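Kurkura Long Board, Wavy Edge

Kivum Kitchen Goods > Boards and Blocks > Long Boards

In stock. Ships in 2 business days.

The Kurkura is a long wooden board for people who have run out of board. You know the moment. The onions are done, the carrots are done, the parsley is waiting its turn on a saucer, and you are scraping everything into a heap with the back of the knife so there is room for one more potato. The Kurkura has room for the potato.

It also has a front edge that wanders. We get letters about this. The edge follows the line the tree took, as far as sanding allows, and each one wanders in its own direction. If you would like a straight edge, we sell the Lammers, which is straight on all four sides and a fine board, and we promise to think no less of you.

What it is for

Chopping, mostly. Bread, certainly. It is long enough for a baguette with both ends on, and for a side of salmon if you are the kind of household that has a side of salmon. Between meals it makes a decent place to park things: the mixing bowl, the mail, a storage bin.

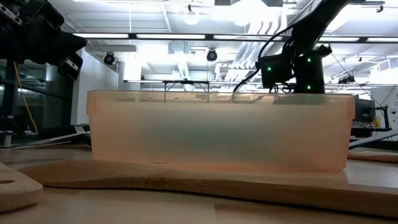
Wood and finish

Every Kurkura is one piece of beech, with no glued joints. The finish is a single coat of food-safe oil and wax, rubbed in by hand at our shop in Porkach and then left alone. The color starts out pale and goes darker with use, more quickly in the spot where you always stand. We could call that patina and charge extra. It is mainly carrots.

Small knots are left in if they are sound. A knot that moves when you press on it goes in the stove, along with the rest of the board, and Detlef Fuchs is in a mood until lunch.

Which way up

There is no top. Both faces are sanded to the same grade, and many owners keep one for onions and garlic and the other for everything that should not taste of onions and garlic. Malte Stüber in our shipping department burned a small O into one corner of his so he could tell them apart. He now can't remember whether it stands for onions or other.

Looking after it

Wash by hand with warm water and a little dish soap, and wash both faces even if you only used one. Stand it on its long edge to dry. Leaning it flat against a tiled wall will give you one dry side, one damp side and eventually a rocking chair.

Oil it when it looks thirsty. A tin of our board wax will see you through a good many rounds, and plain mineral oil from the drugstore works too, though our accountant would rather we kept that to ourselves. Put it on in the evening, wipe off what is left in the morning.

Do not put it in the dishwasher. It wouldn't fit, but people are resourceful, and one of them sent us both halves.

Returns

You have 20 days to change your mind, provided the board has not been cut on, oiled, washed or introduced to beets. Boards that warp in the first year are replaced, and we pay the shipping. Write to Jana Haberkorn at the service desk and attach a photo of the board lying on something flat. Please check that the something is flat. In February we replaced a perfectly good Kurkura for a customer whose counter, we later learned, had been installed by his brother-in-law.

What owners say

"Heavier than I expected. I have stopped moving it and now consider it part of the kitchen." — Hildegard Harms

"The wavy edge bothered me for a week. Now my other board looks like a ruler." — Gunther Lenz

"Good board. Does not fit in my sink. Does not fit in my sister's sink either." — verified buyer

A few practical points

Does it come with feet? No. Feet would cost you one of the two faces. A damp dish towel underneath will stop it sliding.

Can I have it shorter? We can saw one down before shipping, at no charge, but the offcut stays with us and a shortened board can't be returned. Order the regular length, put it on the counter for a day, and then decide.

Can you engrave it? Names and dates, yes, on one end, in one typeface. Allow 9 extra working days. We proofread what you send but we don't argue with it, so do check how your mother-in-law spells Catherine.

Will it match the one I bought before? In length and thickness, yes. In every other respect it is a different tree.

Item number 530
Care card and cotton hanging loop included
Board wax sold separately
Page last updated 10/09/2020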